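Tsehay Gashaw is not easily sold things

Tsehay Gashaw has been cooking outdoors for most of her adult life, first over charcoal in her aunt's yard and later on whatever a small rented garden would take. For the past few years she has also tested grills and stoves for anyone who asks, and she has a reputation among makers for sending things back. I went to see her because Sorgate had just sent her their new pellet grill, the Korko, and I wanted to know whether it was any good. I will admit I went expecting to hear that it wasn't.

"It's a fan and a hopper," she said, before I had my coat off. "You can put a screen on it and give it a name, but it's a fan blowing on sawdust. I've got nothing against that. I've got something against the price."

The Korko is meant to do everything. According to the leaflet it smokes, roasts, bakes and sears, and an app tells you when to turn the chicken. Gashaw got the app to work on the second evening. She then switched it off.

"It kept telling me things I could smell," she said. "And it was wrong about the lid. It said the lid was open. I was leaning on the lid."

I asked about the searing, as that is the claim I trust least. Every pellet grill I have used has promised a proper crust on a steak and delivered something grey with stripes. She laughed at that and fetched the notebook she keeps for tests, a fat thing with grease on most of its pages.

"They say 400 degrees. I put my own thermometer on the grate, in the middle, and waited. It got there in the end, I'll give them that. Then I put two cold steaks on and it dropped like a stone, and it took so long to climb back that the steaks were done. They weren't bad. They were baked steaks."

So who is it for? She thought about this for longer than I would have.

"Somebody who wants ribs on a Sunday and doesn't want to sit with them. I do see the point. I've stood out there till midnight feeding a fire in the rain and I'm not going to tell you it makes you a better person. If you want low heat, say 200, for most of the day, it holds it very nicely. I did a shoulder of lamb and I was pleased with it. Just don't tell me it tastes of oak."

The wood is a sore point with her. Sorgate sells its own pellets in several flavours, and Gashaw cooked chicken thighs over two of them, side by side on different days, and gave them to her family without saying which was which. No one could tell. Her brother said one tasted more expensive, and he picked the cheap bag.
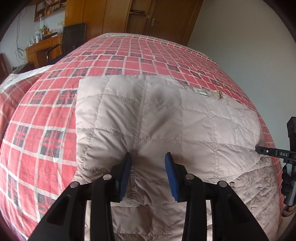 The quilted garment, laid out on the red plaid bedspread.

We moved on to what she cooks with when no one has sent her anything. It turns out to be a plain kettle grill with a replacement lid handle, and a small charcoal stove from Mekonnen, a shop that sells cookware and coffee things and does not, as far as I can tell, have a website that works. The stove is a clay bowl in a metal case. It has a little door at the bottom and that is the whole of the controls.

"Open, more fire. Shut, less fire," she said. "I've had people ask me what temperature it runs at. I don't know. Hot."

I put it to her that this was a bit of a pose. Plenty of people who review kit for a living like to say that the old stove is the best one, and most of them have a garage full of the other sort. She didn't care for the question but she answered it.

"All right. I kept one. There was a Homberg ceramic thing that came last July and I paid for it afterwards, at a discount, and I'll say that in print so you don't have to go looking. It's heavy and ugly and I use it for bread. The hinge is poor. I told them the hinge was poor and they sent me an apron."

Had the hinge been fixed?

"No. It's a nice apron."

I am less convinced than she is about ceramic cookers, which seem to me a great deal of weight for a loaf, and I said so. She cut me a slice from that morning's baking, which was good, though I have had bread as good out of an ordinary oven and told her that as well. She shrugged and said the ordinary oven heats up her kitchen.

As for the Korko, it goes back at the end of the month. She has written Sorgate two pages of notes, mostly about the grease tray, which has to be pulled out towards you when full and which she describes as a design by someone in clean shoes. She expects a polite reply. I asked whether she would buy one if the price came down by half.

"Ask me when it does," she said, and went out to see to the charcoal.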